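Handout 4: Notes on the demonstration visit to Furkisdale
Course: Introduction to Automation for Workshop and Laboratory Staff
Last changed: July 8, 2026

Please read these notes before the discussion hour. They are for those who went to the open day and also for the part of the group who stayed at home. The written task is on the last part of the sheet.

1. Where we were

The open day was in the Ratside building in Furkisdale, on the ground floor, entrance from Borkowska street. The Prumis laboratory opens its doors two times in a year, and the second time will be in September. Who missed it now can still go then, but you must write your name on the list at the course office, as the rooms are small and groups are let in one after another.

We saw three stations. The first was a conveyor with sorting of parcels, which you know already from Handout 2. The second was a talk with slides on safety fences, and I will not repeat it, the slides are on the course page. The third was the bench with two arms, and the rest of this handout is on this bench.

2. What kind of bench it is

It is a table with two small arms standing side by side at the front. Each arm ends with a gripper, and each gripper carries its own small camera. The walls at the back and on the two sides are covered with wallpaper, and on the table lies a mat. All the things which the arms should handle are placed on the mat: tools, stationery, a tray.

Several of you asked why the laboratory puts a pattern on the walls and on the mat, when a plain grey surface would be easier for the camera. The answer we got at the bench was that in a real kitchen or a real office the background is never plain. If the program learns only with a grey background, it can fail the first time somebody puts a newspaper under the object. So the laboratory changes the wallpaper and the mat from time to time. Please keep this in your notes under "variation of the background", it will come again in Handout 6.

3. How the arms are taught

A person moves the arms through the task, and the movements are recorded together with the pictures from all the cameras. One such recording is called an episode. For the task with scissors the laboratory told us they had 511 episodes at the time of our visit, and they want to reach 700. I found this number smaller than I expected. A student in our group found it very big, so you see it depends on what one is used to.

Not every episode is kept. They had thrown away 145 others before, mostly because the person at the controls made a stop in the middle, or touched the object a second time after a bad first try. The 511 are what is left after this cleaning. Please do not mix these two numbers in your report, last year many people subtracted one from the other.

4. Why scissors are difficult

For a human hand scissors are an easy object. For a gripper with two fingers there are several troubles, and I ask you to learn them:

a) The object is flat. The fingers must come very low, near to the table, and a small error in height means that they press on the mat or close above the object and catch only air.

b) The object has two parts with a joint. If the gripper takes one handle only, the scissors can open while they are lifted, and then the blades are in a different place from where the program expects them.

c) The handles have holes. A finger can go inside a loop or outside it. Both can work, but they are two different grasps, and a mixture between them is a bad grasp. If half of the episodes show one way and half show the other way, the program may try something in the middle.

d) The blades are of metal and give reflections. A bright place on the metal can move when the camera moves, and the program can take it for an edge.

The point c) was for me the most interesting of the whole visit. The laboratory decided that all its operators use the same way, with one finger on each side of the handles, and they wrote this down in a short instruction which hangs on the wall of the control room.

5. The two views

During the work one screen shows the whole table and another shows what a gripper camera sees. You should be able to say what each view is good for. The view of the whole table tells where the arms are in relation to each other, and if one of them is going to hide an object. The gripper view says very little on that, but it shows the last centimetres before the fingers close, and the fingers themselves are always in it. It shows also every mark on the mat, so a worn mat looks much more worn there than when you stand beside the table. 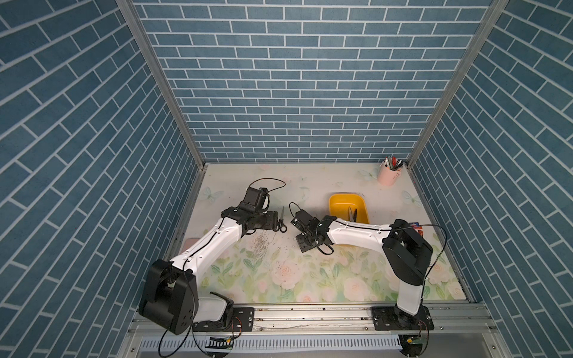 The bench with both arms, and the scissors from near by 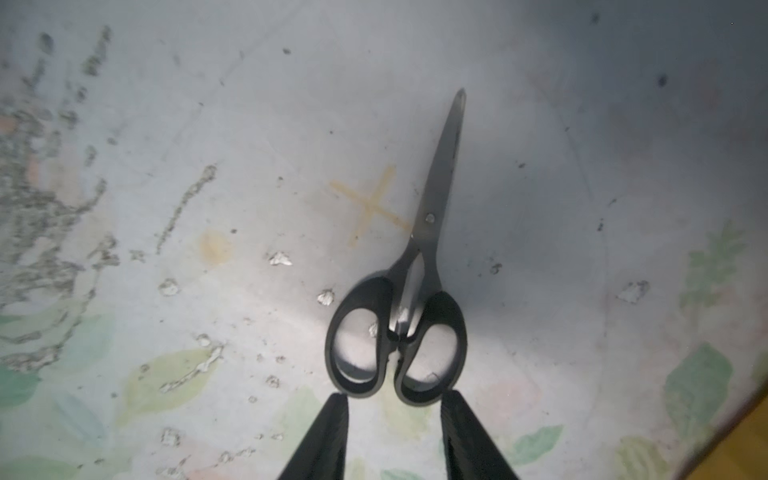
Reading time: 6 minutes

6. Questions which were asked at the bench

Can the arms hit each other? Yes. There is a limit in the software, but it is set generously, and the operator is responsible. There is a red stop button for each person who works at the bench.

Is the mat fixed? With tape, at the corners. When it moves by one or two centimetres they do not correct it, for the same reason as with the wallpaper.

How long does one person work at the controls? One hour, then a change. After this time the movements become less exact, and it can be seen in the recordings.

7. Task for the report

Write one page. Choose an object from your own workplace which has a joint or a hinge, for example pliers, a stapler or a folding rule. Describe how a gripper with two fingers should take it, from which side and at what height, and what can go wrong. Use the points a) to d) from section 4, but only those which fit to your object. A drawing by hand is welcome.

Those who were at the open day add 2 sentences on what they would ask at the next visit. Reports go in the box at the course office or by the course page, both are fine. Please write the group number on the first page.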